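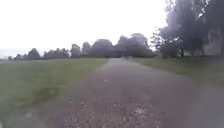 May a registered runner give a race place to someone else?

A place may be transferred through the entry office until 22 days before the race, for a fee of $10. After that date the place stays with the registered runner and can only be withdrawn.

Hirnivville Road Runners > Members' Forum > Rules and Entries
Thread: Transfer deadline for the Closari Half Marathon

entries_desk
Posted 25 Sep 2022
The wording above replaces the paragraph in the July handbook. Members asked for a single statement that covers both the half marathon and the relay, and the entry office has adopted it for both. Relay captains may still reorder their own team members up to the morning of the race. Comments on the new wording are welcome in this thread.

pacer_vilela
I would ask the office to reconsider the deadline. Injuries tend to occur in the last weeks of training, when mileage is highest, and a member hurt at that stage loses the full fee under this rule. The Brirkance 10-miler accepts transfers up to three days before the start.

entries_desk
The deadline follows the date on which the bib file goes to the printer. Names and emergency contacts are printed on the reverse of each bib, and a late change means that medical staff may be holding the wrong information. Last year the office processed 1,386 entries for the half marathon, and the late changes were entered by hand. 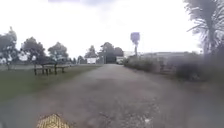
The office also notes that a withdrawn runner keeps priority entry for the following year, provided the withdrawal form is received before bib pickup opens. Priority entry does not carry over a second time.

longrun_ledger
I support the deadline. An unregistered runner wearing another member's bib can take an age group award in error, and correcting the results afterward is unpleasant for all concerned. I would, however, like to see the fee waived for transfers within one household.

pacer_vilela
The medical point is fair, but it could be met with blank bibs and a sticker. Brirkance does this. I have worked their pickup table, and a change takes more than three minutes only when the new runner has not brought identification. My objection is to the length of the gap – a shorter one would still protect the bib file.
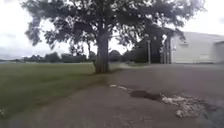 Yetunde Danladi
Blank bibs would need their own number range, and the timing contract as written does not provide for one. Could the office say when that contract is next open for changes?

entries_desk
The contract is reviewed each July. A request for a reserved number range can be added to that review if it is sent in writing. The household fee waiver does not depend on the contract and will be considered separately.

longrun_ledger
Please count my post as a request for the waiver. Solomiia Harasym drafted the earlier household discount and may still have the text.

pacer_vilela
I will send the request for the number range. I remain opposed to the current deadline.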